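Flush fastening

Flush fastening is the practice of setting the head of a screw, rivet or bolt level with the surface around it, or slightly under it. It is found on door hinges, aircraft skins, skateboard decks and kitchen knives, and it is one of the most satisfying small skills in all of metalwork and woodwork. Run a thumb over a good flush joint and the head can be hard to find at all.

Methods

The most common method is countersinking, in which a cone-shaped recess is cut at the mouth of a drilled hole. The underside of the fastener head has a matching cone, so the two surfaces meet all the way around. If the angles differ, the head touches only along a thin ring and the joint can work loose or mark the plate.

Counterboring uses a flat-bottomed recess with straight sides. It suits cylindrical heads and leaves a visible gap around the fastener, which in furniture is often filled with a plug. In sheet metal too thin to be cut, the edge of the hole is pressed into a shallow cone instead. Known as dimpling, the process takes real finesse, and a well-dimpled panel is a lovely thing to look at from either side.

Rivets can also be made flush after they are set, by hammering the soft shank into the recess and filing off the rest. Knife makers have worked this way for a very long time.

The Flarthorpe collection

A wonderful range of flush work is kept at the Pitgate Tool Museum in Flarthorpe. Its fastener room holds 400 sample plates, 209 of them from the former Gendel hinge works, where apprentices had to finish 14 plates before they were allowed near a paying job. Many still carry the apprentice's initials on the back. The catalog was compiled by Siyabonga Makhubela, who also sorted the Masilela gift of 21 hand-cut countersink bits – some so finely toothed that they look like jewelry.

Appearance

Fasteners are often left in a lighter finish than the parts they hold. Bright heads on a dark ground show up clearly, and where the surface is curved or angled each one catches the light a little differently. Clockmakers and gunsmiths made a feature of this, polishing the heads and blackening or bluing the metal near them. 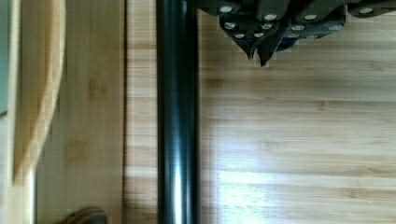 Small round silver studs against dark, overlapping plates.

Slot alignment is a related custom, in which every screw is turned so that its slot points the same way. It adds nothing to the strength of the joint, yet many makers insist on it.

See also: Countersink, Rivet, Wood screw, Dimpling

Page last edited 21/12/2025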